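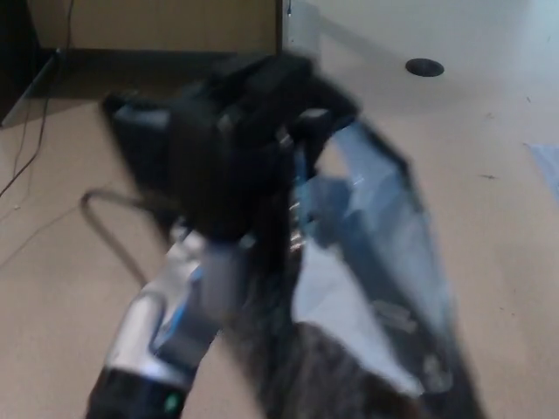 Prakia Soup Notes

A small open collection of home soup recipes, cleaned up and put into one format so you can search, scale and cook from them. I love this pile of recipes and I hope you find a new favorite in it!

What you get

The current release has 250 recipes in a single CSV file, plus a second file with 1,098 ingredient lines. Each recipe has a title, a serving count, cooking time in minutes, the steps as plain text and a free-form notes column. The notes are the best part – people wrote down which grandmother argued for more dill, and we kept all of it.

192 of the recipes are in English only. The rest also have the original text in a column called source_text.

Getting started

Download soups.csv and ingredients.csv and join them on recipe_id. Amounts are in grams and milliliters. Where the cook wrote "a handful", the amount is blank and the words are in amount_note.

Known problems

Cooking times for bean soups don't include soaking. Salt is missing from a lot of older entries, so taste as you go. Recipe 86 lists barley twice and we still don't know which amount is right (I've tried both and both are great).

Changes

November 5, 2024: fixed the broth amounts in the Baláž family recipes, added nine cold soups from Édgar Marulanda.
June: first release.

Thanks

Junhao Jia typed up the handwritten cards and caught many of my unit mistakes. More recipes are very welcome – open an issue with your text in any shape and we'll do the formatting.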